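Tovberg Gear Plate Kit: Questions We Keep Getting

What is it, exactly?
A round white plate, some pegs and a handful of small toothed gears. You put the gears on the pegs. People have lost whole Sundays to it.
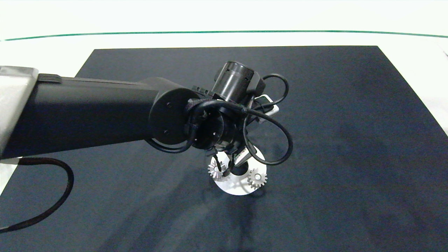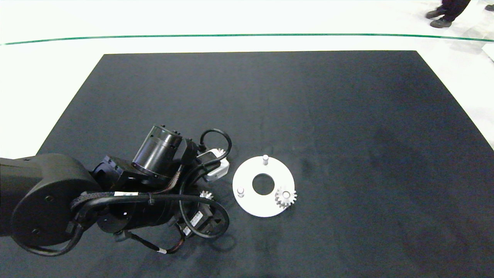
The plate on a dark mat, gears partway through.

Do I need a mat?
Need, no. But a dropped gear will cross a bare table with real ambition, and the Vonine mat (part 1765) slows it down. Dark gray also hides coffee.

My gear won't sit flat.
Lift it off, turn it by a tooth and lower it again. Pushing harder is popular — and it's how we sell replacement pegs.

Can I mix in gears from the Akpan set?
They fit the pegs. They don't mesh with ours, and will tell you so loudly.

I lost a gear.
Check your sleeve. Then order part 2612, which ships from Tovisholm on weekdays.

Is there a correct order?
Yes, page 22 of the manual. We're told it has a page 22.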